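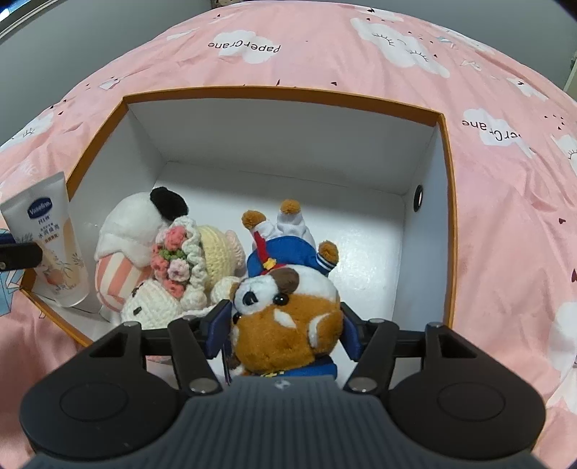

Figure 3. Packing a box of soft toys with two hand-held grippers. One has a plush dog in a sailor outfit between its fingers; the other presses against a tube of lotion tilted over the rim.

5.2 The false release fault

We had been recording for the best part of January before we noticed that anything was wrong, and we would like to set down fairly fully how we came to miss it, as we suspect other groups working with hand-held grippers may have the same fault sitting in their own recordings.

The Stulamen set consists of 600 episodes of two-handed packing, all of it done with household goods and all of it done by people holding the grippers themselves. Each gripper records its view of the work and, alongside that, the distance between its two fingertips. The distance is what our software uses to decide whether something is being held. When the fingers close and come to rest at a gap wider than 6 millimetres, the episode is marked "holding" from that moment. When the gap goes above the resting value again by a fair margin, it is marked "released". The rule came to us from the earlier Vallthorpe work, where the objects were tins and blocks, and it had served very well there.

Soft toys are a different matter altogether. A plush head gives way as the fingers close, and then it goes on giving way, a little at a time, for as long as the person keeps squeezing. In the first episodes that Getsemaní Huerta went through by eye, the gap was still creeping down well after the toy had been lifted, and now and then it relaxed outwards when the operator shifted their wrist. To the software this outward drift looked very much like a release. The recording would then carry a "released" mark in the middle of a perfectly good carry, with the toy still firmly between the pads.

On its own this would only have been a nuisance for whoever tidies the marks afterwards. The trouble came when we trained a controller on these recordings and put it on the pair of arms in the Pagano cell. The controller had learnt, quite reasonably from its point of view, that a release in mid-air is part of packing a soft toy. In nine of the 200 trial runs it opened the fingers before reaching the box. Nothing was damaged, the toys being toys, but on two of those occasions the second arm was already moving into the space underneath, and the dropped toy caught between its finger links and stalled the joint. We stopped the trials at that point. Cosimo Leone, who was standing at the cell with his hand on the stop button, has asked us to record that he would have felt a good deal less relaxed about it had the object been a mug.

5.3 The thin object case

While we were looking for false releases we found their mirror image, and it was Kanokwan Yimyam who spotted it. The box contents are mostly bulky, but a few items in the set are flat, and people tend to pick these up by whichever faces are nearest. A printed card or packet gripped across its thin direction leaves hardly any gap between the pads. It falls well below the 6 millimetre line, so the recording says that the fingers have closed on nothing, and the software goes on saying so all the way to the box and back.

We at first put these episodes down to failed grasps and very nearly threw them out. It was only when Kanokwan sat down one afternoon and played them beside the gripper views that we saw what was happening: the card was there, upright between the two dark blue pads and turned almost edge-on to the view, and the marks file insisted that the hand was empty. We are rather embarrassed by how long we trusted the file over the picture.

The safety side of this one troubled us more than the dropped toys did. Our arms are allowed to travel faster when they believe they are carrying nothing, and the person sharing the table is told, by a small lamp on the wrist, that the gripper is free. An arm with a stiff card in its fingers, moving at its empty speed under a lamp that says it is empty, is not something we want near anybody's face. No such run took place, as the trials had already been stopped, but nothing in our set-up would have prevented it.

Two-handed work makes both faults harder to find. When the second gripper reaches across the same small box, it is natural for anyone checking the recording to watch for the hands getting in each other's way, and a mark that flips for a moment passes without comment. Elisa Piras has suggested that the two grippers be checked one at a time, each by a different reader, and we have since taken this up.
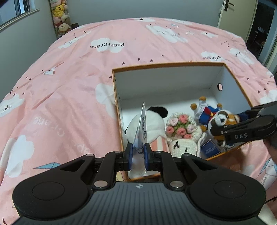

5.4 Changes made

We have dropped the fixed line. Holding is now judged from the finger gap together with the motor effort on the arms, and, for the hand-held recordings where there is no motor to ask, from a small picture classifier that looks only at the space between the pads. A release must also last for 200 milliseconds before it is written down, which by itself cleared away most of the flickering marks.

The fast travel speed has been switched off for the time being, whatever the arm believes about its load, and the wrist lamp now shows free only once the fingers are fully open. Estrella Bermúdez is re-marking the older episodes by hand with the Sarkon viewer, starting with the soft toys and the flat items. It is slow going, and we are very grateful to her. The trials in the Pagano cell will start again when she has finished the flat items, and the remaining episodes will follow as she gets to them.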